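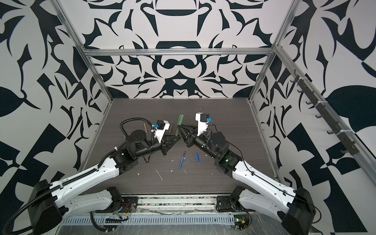
Two-arm cell with a marker and a craft knife on the table.

Bench tidying remains slow work for machines, according to a trial summary from Trulton dated September 1, 2019. The task is one any shop floor knows: pick up what is left on the table at the end of a shift and put each item where it belongs. A person does it without thinking. The Trulton cell, running parallel grippers on both arms, made 400 attempts and finished 207 of them with no help from the operator.

Rachid Belkadi, who wrote the summary, puts most of the failures down to thin round objects. A marker rolls when one finger touches it first, and the second attempt then starts from a position the planner did not expect. Knives were scored separately. The rule was handle only, and a grasp on the blade ended the run. 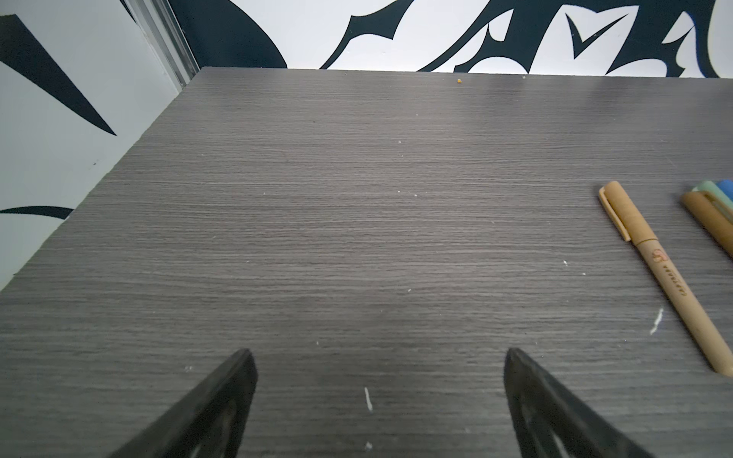

Pens also raise the question of clips. With the clip facing up, the fingers close on the barrel as planned. With the clip to one side, the grip is uneven and the pen turns during the lift. Belkadi reports that slowing the final approach to 8 mm per second helped, at the cost of a longer cycle.

Sweeping up crumbs and shavings was left out of the trial. Pirau plans to repeat the test in April with softer fingertips and the same scoring sheet.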